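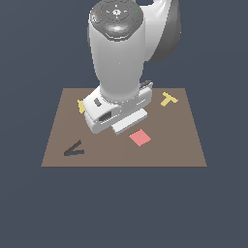
Teleoperation Notes, August: The Flat-Piece Task

The simulated tabletop has now been in use at Orkenance for 22 working sessions, and I wish to record how demonstrations are being collected. The operator guides the arm by remote control over a plain brown table holding a few flat pieces, among them a yellow T, a pink square and a dark V. The gripper is brought low over the surface, and a piece is then pushed toward its target pose.

Snežana Kos and Dušan Ristić have provided most of the 1267 demonstrations stored to date. A further 112 were set aside after review. In most of these the operator paused for a long time before contact, and the trained policy had begun to copy the pause.

Two changes have been adopted. Operators now rehearse each layout once before recording starts – a proposal made by Izzati Yusof – and the start position of the arm is varied between episodes. The viewpoint remains a concern. A piece behind the gripper body can be almost entirely hidden from the operator, and a second view has been requested.

Training on the revised set will begin once the remaining 11 layouts have been recorded.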